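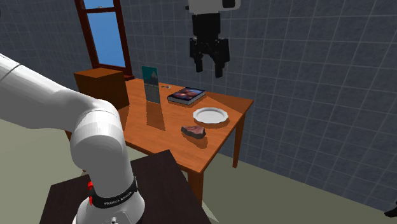 Orange-brown wood against dark blue-gray tile. I keep coming back to this pairing.

So we have a floor plan! A real one, with dimensions on it and everything, and as of this morning it has been sent off to the county with a check for $591 stapled to the front (they still want paper, they still want a check, I had to go find the checkbook).

If you've been reading since spring you know this was supposed to be a garage. Then it was a garage with a room over it. Then my sister-in-law Nandi came to stay with us and asked how much more it would cost to put a bathroom up there, and that was pretty much the end of the garage. What we're building now is a small cottage at the back of the lot — one bedroom, a decent kitchen, a porch on the side that gets the evening shade. The car is going to go on living in the driveway.

The big holdup was the sewer line. I'd assumed we could run straight out to the street from the back corner, and Oduor Sang, who drew the plans, let me go on assuming that for one whole meeting before he got out the elevations. The back of our lot sits lower than the street. Not by much, but enough that we'd need a pump, and a pump means another circuit and another thing to break at Thanksgiving. We moved the whole cottage closer to the house and turned it a quarter turn, and now it drains by gravity. I lost the view of the pecan tree from the kitchen sink. I'm still a little sore about it, but the bedroom gets the tree, so whoever stays there can wake up to it.

Moving it also put us closer to the side setback, so I spent an afternoon out there with a tape measure and a can of orange paint, and then another afternoon doing it over when I realized I'd measured from the fence and the fence isn't on the line. Check your survey, people!

On to the kitchen, where I have opinions. I want a wood counter, oiled, and I know all about the water rings. My grandmother had one for my entire childhood and it had rings all over it and I loved it. Xolani Naidoo, our builder, thinks I should do wood on the long run and something tougher by the sink, and he's probably right, though I haven't told him so yet. For the wall I'm set on big dark tiles with a thin pale grout line. I brought home a sample from Traltton and another one from Ikard, and they've been leaning against the toaster for two weeks. The Ikard one is a hair bluer. My husband says they're the same tile.

Windows are already ordered, which scared me to death. The lead time was up to 176 days if we missed the September cutoff, so we put down the deposit before the permit was even in. It came to $3,862, and I had to go walk the dog afterward. They have wood frames and proper deep sills, deep enough for a plant or a cat.

Next up is waiting, mostly. The plan reviewer may come back with questions, and Xolani wants the two dead hackberries out of the way before any equipment comes through the side gate. I'm going to call Ntuli about the stumps tomorrow and see if they can grind both in one visit. If anyone has lived with an oiled wood counter next to a sink, leave me a comment and tell me what oil you used and how often you really redo it!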